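Comparison of Two Controllers for a Two-Arm Block Sorting Cell
Project report, submitted November 19, 2019

1. Purpose

The goal was to compare two controllers, Zelau and Anov, on the same pair of arms with the same black two-finger grippers. Zelau plans a full path before each move. Anov corrects the path during the move using the wrist camera. Only the software was changed between runs.

2. Setup

The work area is marked with a grid of blue tape, which both controllers use to locate objects. The grid was laid by hand and the squares are not all the same size, so each intersection was measured and entered in a table. Lighting was left at the normal room setting.

Plastic containers were included in the tests on purpose. In the wrist view the tape can show faintly through a frosted wall, and a line detector may then place the grid on the wrong side of the container edge.

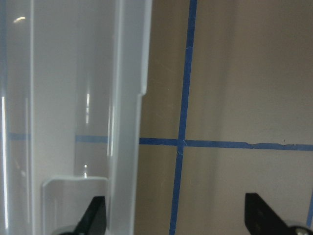 The line detector was tuned in June on the bare grid. With its default threshold of 15 it reported extra intersections near container edges. Raising the threshold removed most of these but also dropped weak lines at the border of the view. The default value was kept for both controllers so that the results could be compared.

3. Procedure

Each controller completed 300 transfers of red blocks between a clear storage bin and a shallow blue tray. The lid was moved by the second arm. A transfer was counted as failed if the block was dropped or if the gripper touched the bin wall. The time limit for one transfer was 15 seconds.

3.1 Lid position. The lid was left partly over the bin, with one end open. The first arm worked only through the open end, and blocks under the lid were skipped until the lid was moved again.

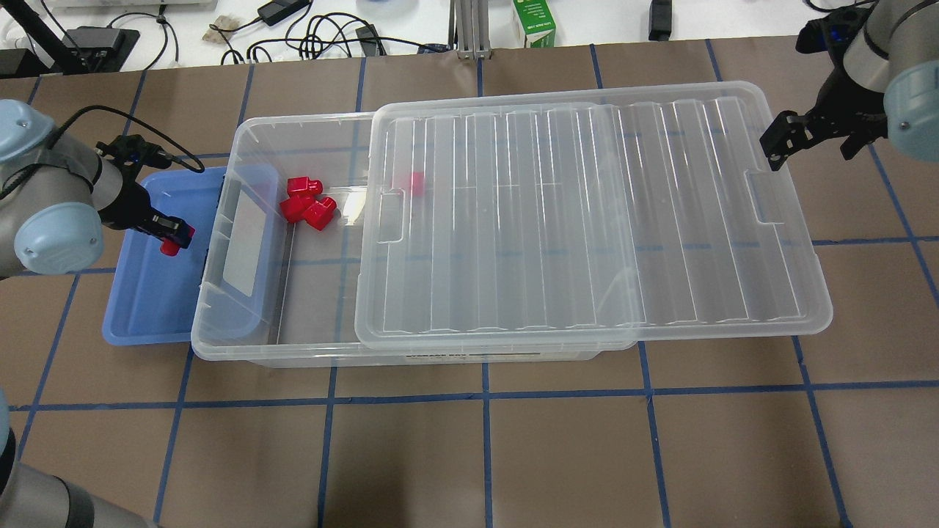

4. Results

Zelau was faster in open space. Near the bin wall it stopped more often, as any difference between the planned and measured position triggered a halt. Anov took longer per transfer but had fewer wall contacts. Both controllers had trouble with blocks lying against each other.

5. Remaining Work

The finger opening was fixed in all runs. Variable opening should be tested next, along with a second camera angle for the lid. The Anov log also drops entries after 3,000 lines and has to be split by hand.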